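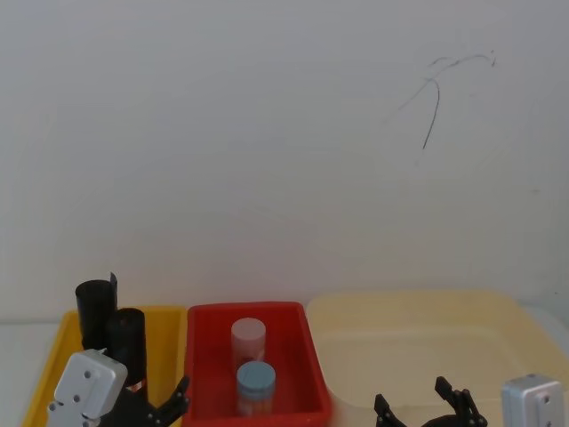
Open plastic bins on a white table.

Vamden changes its waste collection from March

Households in Vamden will have to sort their waste in a new way from March, the town has announced. Food waste will be collected every week, while paper and packaging will be picked up every second week. Until now, everything except glass went into the same grey bag.

The new rules apply first in the old centre and in Tiston, where 18 streets are included. The rest of the town will follow later in the year. Kosside, on the other side of the river, already has separate collection and keeps its present timetable.

Collection starts at 6 in the morning, so residents are asked to put their waste outside the evening before. Bags which are left on the pavement after the lorry has passed can lead to a charge of 22 euros. During the first 3 months, however, people will only receive a written warning.

The work will be done by the firm Alarcón, which has emptied the glass containers in Vamden for several years. The firm will use 2 smaller lorries, as the normal ones have difficulties to turn in the narrow streets behind the market.

Not everybody is satisfied with the plan. Some residents of Tiston have written to the town hall that their flats have no balcony and a very small kitchen, and that it is hard to find a place for more containers. The town answers that people who live in flats may ask for a shared container in the yard, if the owner of the building agrees.

Shops and restaurants are not included in the change. They continue with their own contracts.

A leaflet with the collection days will be delivered to all homes in the area. It can also be picked up at the library and at the town hall. Questions are answered at the information desk of the town hall on Monday, from 9 in the morning until noon.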